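Subject: Re: [shared-tools] Budget for the hand-held grippers, second round
From: Chaltu Abdella
To: shared-tools list

Hi Babatunde, hi everyone,

Thanks for getting the numbers moving, and sorry it took me until Saturday to sit down with them properly (my week got away from me, as it does in July). I've kept your message below and I'll answer underneath each part so the thread stays readable.

Babatunde Ojo wrote:
> Stamex has come back at 515 dollars a unit for the hand-held gripper,
> fingers included, if we order 7. Ollix is at 600 but they throw in a
> spare pair of fingers with each one. Do we want the spares up front,
> or do we buy them as they wear out? I'd like to get this into the
> plan before Unby closes the equipment line.

I've gone back and forth on this one! My first thought was to take the cheaper quote and be done. Seven at 515 comes to 3,605, and seven at 600 is 4,200, so we are talking about a difference of 595 across the lot, or 85 a unit. If Stamex will sell us a loose pair of fingers for less than that, and will promise to keep selling them, then I'd say go with Stamex and buy a few pairs to put in the drawer. If they only sell the whole head, the Ollix offer starts to look pretty kind. Could you ask them? You have the better phone manner of the two of us, and you know it.

On wear, I'd rather we plan on fingers being a thing we use up, the same way we plan on tape and batteries. The pads take the knocks, and the sides get rubbed too.

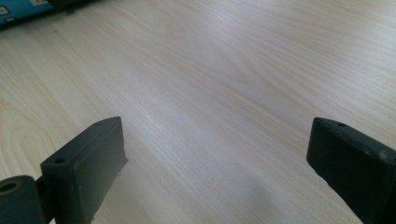
Gripper over the light wood tabletop, fingers open. Pale scuff marks on the right-hand finger.

I wouldn't call those marks a reason to replace anything, and I don't want to spend money on looks. But I would like a line in the budget called "fingers and fixings" so that when somebody does need a pair, they can just order it and don't have to write to the whole list first. Please put the screws on the same line. Hunting for the right little screw has cost us more patience than any of the big items ever did.

> Also, Igwe is asking if we want their service plan. It's priced per
> unit, per year, and it covers the hinge parts but not the fingers.

I'd say no for the first year, and I'm happy to be talked out of it. A plan that leaves out the fingers leaves out the part I expect to be ordering most. Let's put the same money aside ourselves, write down every repair as it comes up, and look at it again when the year is over. We would then have our own list to set beside theirs, and that would be a much nicer conversation to have with Igwe.

> Last thing, do we really need 7? I could make a case for fewer.

I think we do — people on this list have told me more than once that sharing is what slows them down, and every unit that goes out for repair leaves somebody waiting their turn. That said, if Unby trims the line, I would sooner buy five with plenty of spares than seven with none. Please put both versions in the plan and let them see the totals next to each other.

If anyone else has opinions on table space, storage cases or delivery dates, do write in, even if it's only a line or two. I'll fold everything into the next draft and send it round for one more look.

Warmly, and thank you again, Babatunde, for doing the dull part so cheerfully,

Chaltu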